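Lerley Robotics Club
Minutes of the regular meeting, 8/7/18

Ayuba Quansah took the chair at 6:30. Minutes of the July meeting were read and approved with one correction: the Koivisto entry deadline is the last day of the month, not the first.

Budget. The club has $2000 left for the season. Of that, $1000 is set aside for travel to Posholm, and members agreed to leave it alone. Dela Bonsu asked for $50 for connectors and cable ties. Approved.

Two-arm project. The team is working on the sorting task for the Koivisto first-aid category. Both arms are mounted on the table, and the yellow tray is the drop point for now. Practice items are the strip of bandages, the Surgicel packet and the pill organizer. Flat packages are the hard part – the fingers have to get under an edge before they can close. Dela wants the team to settle on one approach angle per item and write it down before anyone changes the code again.

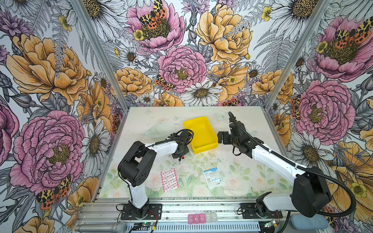 Ayuba said he would sooner see one arm finish the whole task slowly than have both arms share it and risk a collision over the tray. Dela answered that the rules give extra points for a handoff between arms, and that a slow run would time out anyway. After some discussion it was agreed to try it both ways for 2 weeks and compare the logs.

Software. The Tandico motion library has a new release. The team will stay on the old one until after Posholm.

Room. The side door stays locked after 8. Use the front.

Action items
Ayuba – Koivisto entry form, travel quote
Dela – connectors, list of approach angles

Meeting closed at 7:40.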